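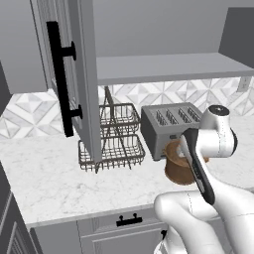
Bild: Gordon Thibodeau / Simulation

Zweifingergreifer oder gleich was Teureres? Budgetfrage

Hallo zusammen, ich plane für unsere Lehrküche in Fandach einen Arm, der Tassen und ähnlichen Kleinkram von der Arbeitsplatte wegräumen soll. In der Simulation hält der Greifer die Tasse direkt vor dem Toaster, und da ist es schon ganz schön eng! Beim Arm bin ich ziemlich sicher – beim Greifer nicht. Brendbridge bietet mir einen einfachen mit zwei Fingern an, Ocampo will mir eine ganze Hand verkaufen (und die sprengt mir den Rahmen komplett). Bestellen muss ich bis März. Was würdet ihr nehmen?
Gordon Thibodeau

bumus_fan
Nimm die zwei Finger und leg Geld für Ersatzteile zurück. Ich hab bei meinem Bumus 300 Euro für Fingerauflagen eingeplant und war froh drum. Miss auch mal nach, wie weit eure Schranktüren aufgehen, so eine offene Tür frisst dir oben richtig Platz weg. Ich rechne immer 25 Prozent Puffer drauf, für Halterung, Kabel und den ganzen Kram, der im Angebot fehlt.

Kellerwerkstatt
Kommt drauf an. Wir haben 3 Angebote eingeholt, alle verschieden. Frag nach Leihgeräten, bei uns gab es 30 Tage zum Testen – Versand ging extra.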